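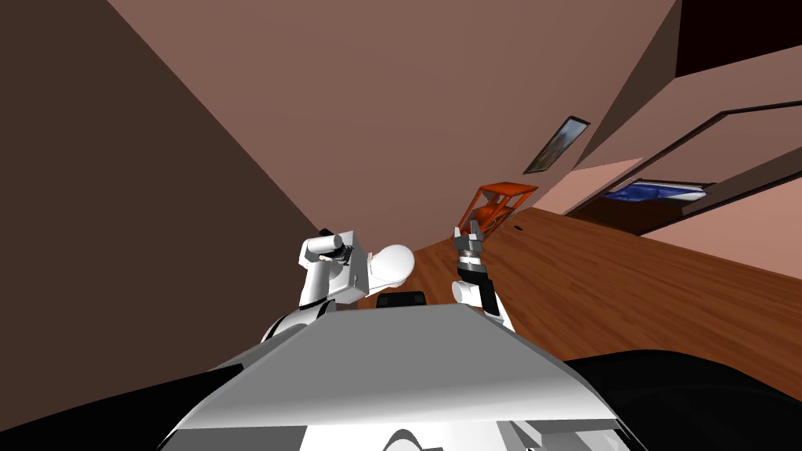 One reader asks whether the Drurnalis wedge can be bought as a single club or only as part of the set of three. It is sold both ways. Single wedges are listed by loft on the wedge page, and the set has its own listing under Sets.

Which lofts are in stock?
50, 54 and 58 degrees, right hand. Left hand comes in 54 and 58 only. The next left-hand delivery is due in March.

What shaft comes with it?
The Mugo steel shaft in wedge flex. Graphite is an extra $30 per club and adds a week to the order.

Can I get a different grip?
Yes. Pick one from the drop-down before you add the club to your cart. If you leave it blank we fit the standard Susex round grip, black, no reminder rib.

How much does the set cost?
$217 with steel shafts. We don't split a set once it has shipped, so all three clubs have to come back together if you return it.

Can you bend the loft or lie?
Up to two degrees either way. Type the change in the order notes. Bent clubs are custom work and can't be returned.

Will the face rust?
The raw finish will. The satin finish won't under normal use. Wipe the raw one down after a wet round and the rust stays light.

Are they legal for tournament play?
The grooves are cut to the current rules. Check with your event if it has its own local conditions.

Where do I send a return?
To the Nurberg warehouse, Dock 137. Put your order number on the outside of the box. Refunds go back to the card you paid with.

Is the shop open on Sunday?
No. Orders placed on Sunday are picked the next morning.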